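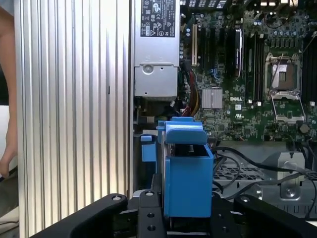 The designer behind Clustia works on the second floor of a former button warehouse, and the first thing she does when you come up the stairs is apologize for the chairs. There are a great many of them, none of them hers, and most are waiting for a new seat or a new leg or simply for someone to make up their mind. "People think if you make furniture you must want to look after everybody else's," she says, clearing one for me and then another for my coat. "And I suppose I do, or they'd have stopped bringing them."

We had arranged to talk for an hour on a Friday and I left when it was getting dark. She is generous with her time, and she has the habit, which I came to enjoy very much, of answering the question before the one you asked. When I wanted to know how she came to be designing screens, she went back to the house she grew up in, where a single folding screen stood between the dining table and the door to the yard.

"It was nothing special, it was from a department store, but it changed where you sat," she says. "If my grandmother was behind it she was resting, and you didn't talk to her, even though you could see her slippers. I've been thinking about those slippers for my whole career, more or less."

The screens she is known for now -- tall, pierced, made of pear wood and sometimes of cast brass -- owe more to another source. In her twenties she took a long trip through northern India and spent most of it looking at Mughal stonework, the carved lattice windows in particular. She filled notebooks with the patterns, and then, she says, spent years being rather embarrassed by the notebooks.

"I'd drawn them all flat, like wallpaper. Hexagons, stars, very tidy. And then one day I was looking for a phone number in one of the books and I saw that in the margin I'd written what time it was and where the light was landing on the floor. That was the useful part! The drawings you can get from any library."

Her first collection came directly out of those margins. It was called Rarkska, a word she made up because she liked the look of it in capital letters, and it consisted of 3 screens, each meant for a different hour of the day. The morning one has wide openings near the bottom and hardly any at the top. The evening one is the reverse. Each panel has 167 openings, and she is firm about the number, though she laughed when I asked how she settled on it.

"I'd love to give you a mathematical answer. I made one in cardboard and cut until it felt like a window and stopped feeling like a fence, and then I counted. After that I kept to it, so that they'd be sisters."

Rarkska did not sell, at least to begin with. It sat in a rented storage unit for almost 2 years, wrapped in moving blankets, while she paid the bills by drawing kitchen cabinets for other people. She speaks about the cabinets with real fondness. A kitchen, she says, taught her about hinges, and about how a person will open a door with a hip when both hands are full, and she still tests every screen by walking past it with a tray.

What turned things around was a small hotel called the Lutidley, which was being put together out of a row of old townhouses and had a lobby that nobody could warm or sit in comfortably. The owners had seen one of the screens in a friend's hallway. They asked for something that would break up the room without closing it, and she asked if she could come and sleep there for a few nights first.

"There were no beds yet, so I had a cot in the lobby," she says. "It was February. I learned a lot about drafts."

The screens she built for them are still in place, and she goes back to oil them herself. New work is on the bench now, a set of low dividers meant for people who live in one room, light enough to lift with one arm. She hasn't named them and isn't sure about the feet. She had me carry one across the studio and back, around the chairs, and watched where I put my hands, and then she picked up a pencil and made a mark on the rail where my thumb had been.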